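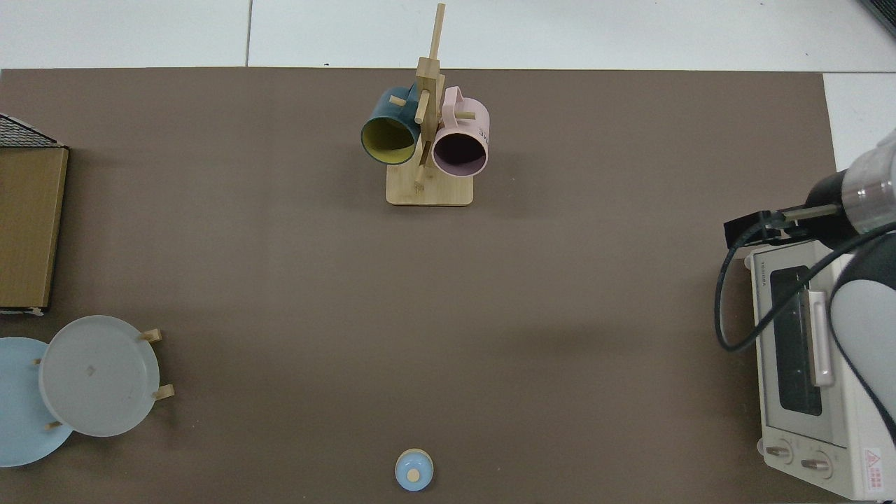
Two mugs on the mug tree, one teal and yellow, one pink

Druma Song Weekend: your questions

We get a lovely pile of messages every year once the line-up goes out, so we've put the usual ones together. If yours isn't covered, write to the festival inbox and we'll get back to you, normally the same evening.

What kind of music is it?
Mostly songwriters and small bands, with a good dose of folk and a bit of slow, noisy guitar late on. We book people we can't stop playing at home. Expect a fair few names you haven't heard yet – that's half the fun!

Who's on this year?
Prurkska are closing the main stage, and we're over the moon. They're bringing the full band with both drummers, and they've promised us most of the new record. Lanz is back too, playing solo at the piano this time, in the chapel. The rest of the bill is on the line-up page, and we add to it until the end of May.

When does it start and finish?
It's in July. Gates open at 3 in the afternoon on the first day and at 11 in the morning after that. Music on the main stage stops at 10.30 in the evening. The chapel carries on a little later, but quietly, as there are houses just over the lane.

How big is it?
Our licence is for 1,879 people, performers and crew included. It's an odd number and we get asked about it a lot. It comes from the width of the field gates, and we've grown rather fond of it.

How do I get into the chapel shows?
The chapel only holds 100, so those sets need a free slip as well as your wristband. Slips are handed out at the Nusgate tent from noon each day, one per person per show. Children need one too, even if they're sitting on your knee. If you've got a slip and change your mind, please bring it back so that somebody else can go in.

Can I bring my children?
Please do. Under-12s come in free with an adult, and there's a singing workshop for them every morning where they make up a song and perform it on the small stage before lunch. Last year's was about a lost wellington and we still hum it in the office. Do bring ear defenders for little ones if you're going near the front.

What's the Nusgate tent?
Nusgate is our open stage. Anyone can put their name down for a slot of 9 minutes, which is enough for two songs and a bit of a chat, or one very long ballad. There's a guitar, a keyboard and a decent microphone to borrow. Lanz first played Druma in there, on a wet afternoon, to roughly a dozen people!

Can I bring my own food and drink?
Food, yes, as much as you like. Soft drinks and water are fine. Alcohol has to be bought at the bar, and no glass anywhere on the field, please.

Is there camping?
Yes, in the top field, for tents and small vans. It's a separate ticket. Campfires aren't allowed but small gas stoves are, if they're kept off the ground.

Is the site easy to get round in a wheelchair?
The main stage, the Nusgate tent and the toilets are on hard track. The chapel has a ramp at the side door and spaces at the front and back. The top field slopes and gets soft after rain, so we keep some level pitches by the gate. Tell us when you book and one's yours.

Can I record the sets?
A quick clip on your phone is fine on the main stage. In the chapel we ask for phones away completely – you can hear every breath in there.

I can't come any more. Can I get my money back?
Up to 3 weeks before the festival, yes, in full. After that you can pass the ticket on to a friend. Send us the new name and we'll change it at no charge.

Will you be putting out a programme?
We will, with set times and song words for the big singalong. It's on sale at the gate, and the set times go on the website too.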